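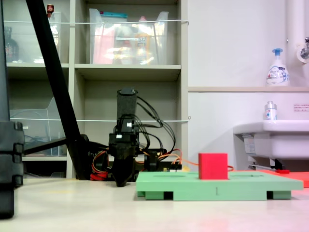 The gripper and a red block on its green stand.

Reading time: 2 min

Meet Lurko! Lurko is a robot arm being built in a shared workshop called Drakby, and its big job is moving small things from one spot to another. Easy for you, right? For a robot it's a real puzzle!

Every joint that bends needs a motor. Wires bring each motor power, plus messages like "turn a little" or "stop." That's why robot arms have so many cables (builders spend ages making sure they don't snag!).

Then comes the fun part: a shape board. To drop a block into a hole, a robot has to get it over the right spot AND turn it the right way. 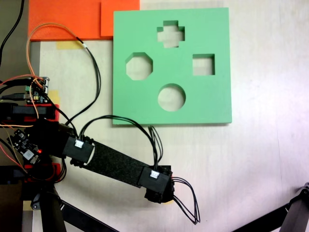 Four holes to try: a cross, an octagon, a square and a circle.

Which hole would you try first? A round peg fits a round hole however you spin it, so that's a friendly start. The cross is much fussier!

Try it at home: close one eye, pick up a block with two fingers and put it in a cup. Now do it with a spoon!

Drakby Workshop | Contact us | © 2023 | Back to top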